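Replacing the Floor at Plellberg Court
Sunday, November 9, 2025

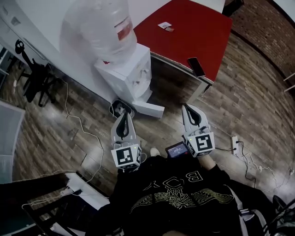 A black sweatshirt over a wood-patterned floor.

Readers of this journal will recall that the carpet in the apartment at Plellberg Court was due to be replaced before the end of the year. The work has now been completed, and the following account is provided for residents of Fendlow who may be considering a similar change.

The former carpet was installed before the present tenancy of the author began. It had been cleaned by a contractor on two occasions, with limited results. The area beside the balcony door had faded to a different shade from the rest, and the seam in the hallway had lifted enough to catch a heel. Repair was considered and declined.

The area to be covered was 611 square feet, excluding the bathroom and the kitchen, which were tiled by the previous owner and remain in good order. A budget of $2000 was set for materials. The final amount was $2093. The excess was due entirely to the transition strips, which had been left out of the first estimate by oversight. The author accepts responsibility for this.

Building rules at Plellberg Court require a sound-reducing layer beneath any hard floor above the ground level. Written approval must be obtained before work starts, and the product sheet for the layer must be attached to the request. Approval in this case took 16 days. Residents who hope to finish before the holidays in December should submit the form without delay, as no requests are reviewed in the last two weeks of that month.

The layer selected was Hasus, in the thicker of the two grades offered. The boards were purchased from Bachmann, whose showroom on the east side of Fendlow lends full-size sample boards for a weekend against a small deposit. This service is recommended. A shade that had seemed warm under the showroom lights was distinctly orange in the living room by late afternoon, and a plainer one was chosen in its place.

The boards were left in their boxes for two days in the room where they were to be laid. Furniture was moved into the bedroom, and then, when the living room was finished, moved back again through a doorway that had become slightly narrower in the author's estimation. The bookcase had to be emptied twice.

Two matters deserve particular attention. The first is door clearance. The new floor sits lower than the carpet did, and the front door now shows a gap that admits a noticeable draft. A sweep has been ordered. The second is the sound of footsteps within the apartment itself, which is greater than before - the underlay serves the neighbor below and does little for the occupant. Felt pads were fitted to the chairs in the first week, and a wool rug will be placed in the hallway.

Routine care consists of dry sweeping and a lightly damp mop. Cleaning all the rooms takes 90 minutes if the chairs are moved, and considerably less if they are not.

The old carpet was collected by the town on the regular bulk date. One roll of it has been kept for the storage unit, where the concrete is cold underfoot.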